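Tenants assoc. – April minutes, Rodham building

Started 7:10, late, door was locked again. Last months minutes ok'd.

Laundry room: two dryers still out. Skorero quoted 1,000 for both, parts only. Too high. Get a second quote from Vlachopoulos before we vote.
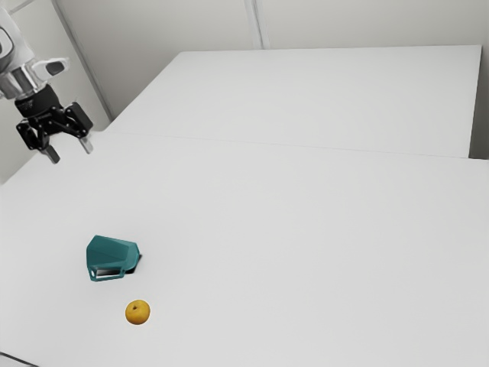
Bike storage – 5 hooks left, waiting list stays open. Tags go on abandoned bikes in May, anything untagged by owner gets moved to teh basement.

Courtyard: 500 set aside for soil and mulch, passed. Bench repair tabled.

Ekum parcel lockers, long discussion, no decision. Survey had 79 replies, mostly yes. Noise from roof fan – management to call back.

Adjourned 8:25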